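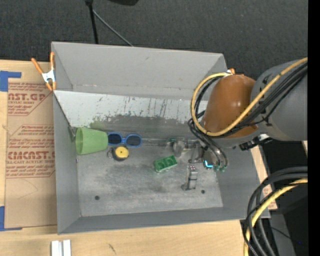
Figure 1. Mixed items in the grey metal bin, Drovside workshop.

3.2 Does one shared bin work?

The Gevska guide claims that a single open bin saves sorting time. We doubted this and kept a log through October. Of 46 items handed in, 16 went back to an owner. The rest stayed put, and our log cannot say why.

The bin does take awkward shapes. A plastic cup, blue-framed sunglasses and a small metal bracket share it in Figure 1 — three things with no common use. Whether that counts as storage is another matter. The worn paint and scratches also make small dark items harder to pick out, in our view.

We would want a second log, with labelled trays, before accepting the guide's claim.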